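About Breltside School of Dressmaking

Breltside School of Dressmaking was founded in 2000 by Cinzia Santoro and Renzo Sartori, who wished to offer sound training in cutting, sewing and the care of cloth to adults of all ages. The school began with 10 students and two teachers in rented rooms above the Donati button shop.

Today we have 407 students on our books and offer 34 courses a year, from first steps at the sewing machine to the full tailoring certificate. Classes are kept small, and each student is given a personal tutor.
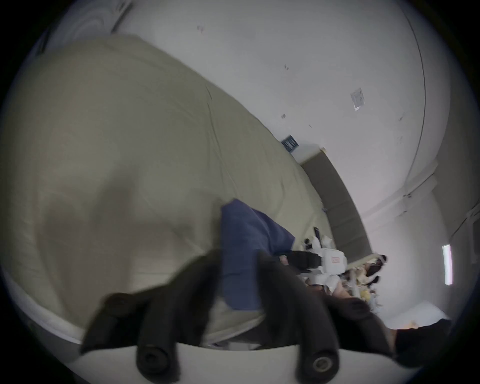
The certificate is taken over two years of part-time study. Students on the Rudullow bursary pay no fees and receive help with the cost of tools and thread. Applications open each March and are considered by the Head of Studies, Viola Monti.

The school also runs a mending service for local residents – garments may be left at reception during opening hours – and keeps a lending library of paper patterns, most of them given by former students.

Breltside is governed by a board of trustees chaired by Dario Ferri. Our annual report and our policies on admissions, safeguarding and complaints are available from the school office on request.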